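Folding by hand, so that a machine can fold later

When I ring Birgit Stöcker to ask whether I might come and talk to her about laundry, she laughs for rather a long time. "People always think it's going to be welding," she says, once she has got her breath back. "Or chess!" We settle on a morning in May, and I find her at the Lendale workshop in Muncombe with a pot of tea on the go and a great deal to say.

Stöcker runs the teaching side of a project called Ririvora, and her job, as she puts it, is to be patient on behalf of something that has no patience of its own. Her team shows the robots how household jobs are done, by doing them, over and over, with a pair of grippers held in the hands. You don't drive the robot at all for this part. You pick up the grippers, you fold, and what your hands did is kept for the machine to learn from.

"We began with remote control, like everyone," she tells me. "You sat in a chair with two levers and tried to pick up a sock, and by lunchtime you wanted to go home. My shoulders were dreadful. With the grippers you stand at the bed like a normal person and get on with it – you feel the cloth pull, and you know straight away when you've got too much of it or not enough."

She still uses the levers for some things, she adds, mostly for checking that the robot can reach where a person has reached. An arm doesn't bend where ours does, and a lovely quick fold is no use if the machine would have to turn itself inside out to copy it.
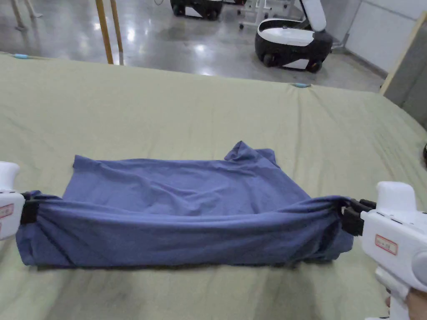 Nigam takes a gentler view of the levers, and told me over the second cup of tea that remote control at least keeps you honest, as you only ever see what the robot sees and can't cheat by peering round the side. Hand grippers let people be too clever, in that view, and clever folding is hard to learn from.

Stöcker has heard this before and doesn't altogether disagree. "It's true, I do cheat," she says cheerfully. "I give things a little shake. My mother shook everything. So now I have to tell myself, Birgit, no shaking, slowly, pinch it at both ends, lift it, lay it down."

By her notebook (she is fond of her notebook, and brought it out several times) the team has recorded 1626 folds so far, of which 161 were thrown away for one reason or another. A dropped corner doesn't count against you, she says. She likes to keep a few of those in, provided the person puts it right, so that the robot learns how to recover as well.

I ask what has been hardest, expecting her to say fitted sheets. "T-shirts," she says. "They look so simple, and then a sleeve gets away from you."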